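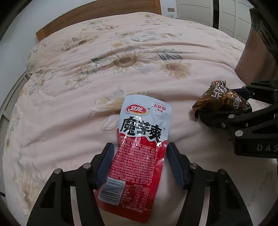

Storing mixed single-serve snacks in a shallow gift box lid

Posted by Marwa Abou Zeid in Home and Storage, 2021-10-20

I keep individually wrapped snacks in the lid of a gift box and would like a better packing order. The lid is green, metallic, rectangular and shallow, with raised sides. I load it on the bed because the desk is in use. The contents are mixed: konjac packets (the long 魔芋爽 ones), small candies and a few foil packages.

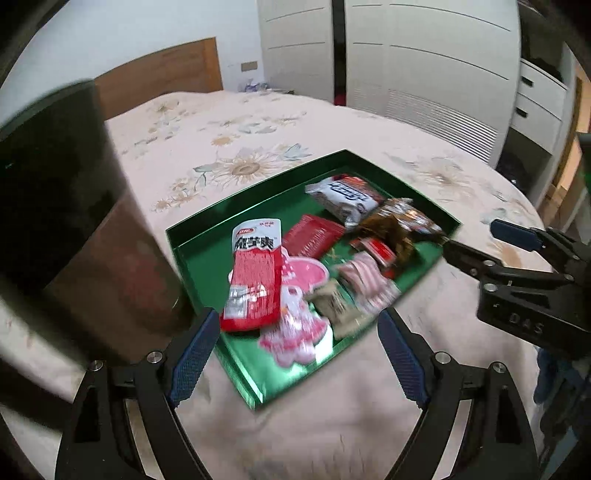 Photo: Marwa Abou Zeid

If everything goes in as a pile, the long packets end up under the small ones and the foil packages sit higher than the rim. When I carry the lid to the shelf, whatever is on top slides off the front edge. The shelf gives me 8 cm of clearance. I would like to avoid buying a divided organizer. Is there a sensible order for loading a container this shallow, and should the crinkled foil packages go in it at all?

Yeison Mamani
Replied to this post

Load by length, then by stiffness.

Take everything out first and spread it on a flat surface so that you can see each type. 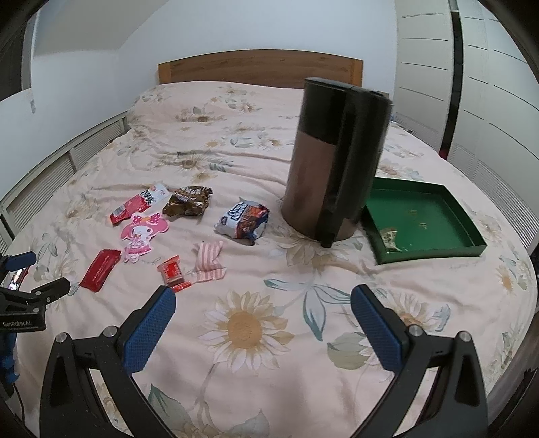
Snacks and wrappers scattered on the comforter, with the green tray at right.

Lay the longest packets against one long wall of the lid, all facing the same way. If they are longer than the short side, set them diagonally and accept the lost corner. Flat sachets go next, on their faces. Small candies fill whatever space is left, and the twisted-end type should go in last, as the ends hold the other pieces apart if they are underneath.

Puffed bags and crinkled foil should stay out. They are mostly air and will always sit above a low rim. Stand them upright in something deeper. I use a plain bin from Putura for mine, but a shoebox does the same job.

Two other points. Throw out empty wrappers while you sort; they take up as much room as full ones. And move any jug or kettle off the bed before you start. A mattress is not level, and a tall container will tip toward whichever side you lean on.

Chak-lun Chu
Replied to this post

I agree with most of the above, but I would not lay everything flat. The short packets can stand on edge if the long ones are already in place to lean on.
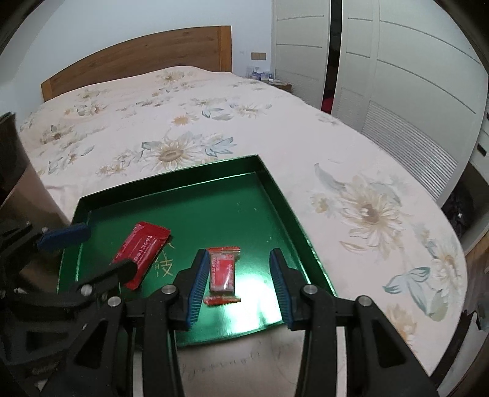

Start from the left wall and work toward the right. Hold the last packet upright until the next one is against it, otherwise the row falls over. Check the height against your shelf before you fill the whole lid. Mine holds 11 short packets on edge, plus the long ones, and has been on the same shelf since December without a spill.

A metallic finish is slippery. A sheet of paper towel cut to the size of the base stops the row from creeping.

Bouchra Metwally
Replied to this post

just get a drawer divider, the Tisancombe one has 6 slots. or eat the foil ones first

Marwa Abou Zeid
Original poster

Used the length order with the paper towel underneath. The foil packages are in a shoebox now. Marking this as solved.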